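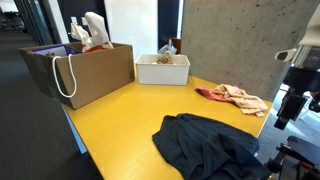

The Trouble With the Three-Box Method

By Declan Penrose

Every August I get sent another decluttering book, and every one of them wants me to buy boxes. The latest comes from a firm called Perkdale, whose sorting kit costs more than my kettle did and contains, once you get past the ribbon, cardboard. You are supposed to label the boxes Keep, Give and Go, tip the contents of your closet onto a table, and feel lighter by dinner.

I have my doubts. I have cleared out two apartments, a garage and most of my aunt's house in Hartley, and I've never seen clothes sort themselves into three anything. What you get is a box that was meant for giveaways and has a plastic bag stuffed into it, a bin that was meant for small things and has twine in it, and a heap of cloth that belongs to no category the author thought of.

Take the heap. Is a pale peach cloth a scarf, a table runner, or half of something you meant to sew? The book says that if you can't name it, let it go. Fine, but the thrift store can't name it either. The woman who runs the donation counter at Brosel told me they turn away loose fabric unless it is folded and tied, and that most of what arrives is neither. A box of mystery cloth goes out of your house and into somebody else's back room, and the book counts this as a success.

Then there are the big dark garments. Coats, robes, the heavy sweater from a job you left. They take up half the table and hang over the side, and they are always the last thing anyone deals with. Perkdale gives them 12 lines out of 418 pages. I spent a whole evening on one navy coat, mostly trying it on.

The publisher claims readers shed 200 items in a weekend. I asked how an item was defined and was told that a pair of socks is two. By that math I could hit 400 without leaving the sock drawer, and the closet door still wouldn't shut.

I don't think the whole idea is nonsense. Getting things out where you can see them does help, and a table beats a bed, if only because you can't put off the job by lying down on it. An open box with the flaps folded back is easier to fill than a lidded tub. A rope handle is nice if it's knotted well, though I'd still put a hand under the bottom. Low-sided bins are good for string and bath odds and ends, so long as you don't let plastic bags move in with them.

What I object to is the promise of a finished table. My sister tried the method at her place in Grarnia and stopped when she ran out of chairs to pile things on. She gave away two bags, kept a third, and shoved the rest back where it came from. She says the closet is better. I've looked in it and I'd call it different.

If you want to try it, skip the kit and ask a grocery store for a box. Do one shelf. Fold the cloth before you decide about it, and check the coat pockets, where I found a house key that fits no door I've ever lived behind.

More in Home
The Case Against Matching Hangers
Do Vacuum Bags Really Save Space?
What Thrift Stores Wish You'd Stop Donating
A Skeptic's Week With a Label Maker

Contact the editors | Copyright, all rights reserved | Back to top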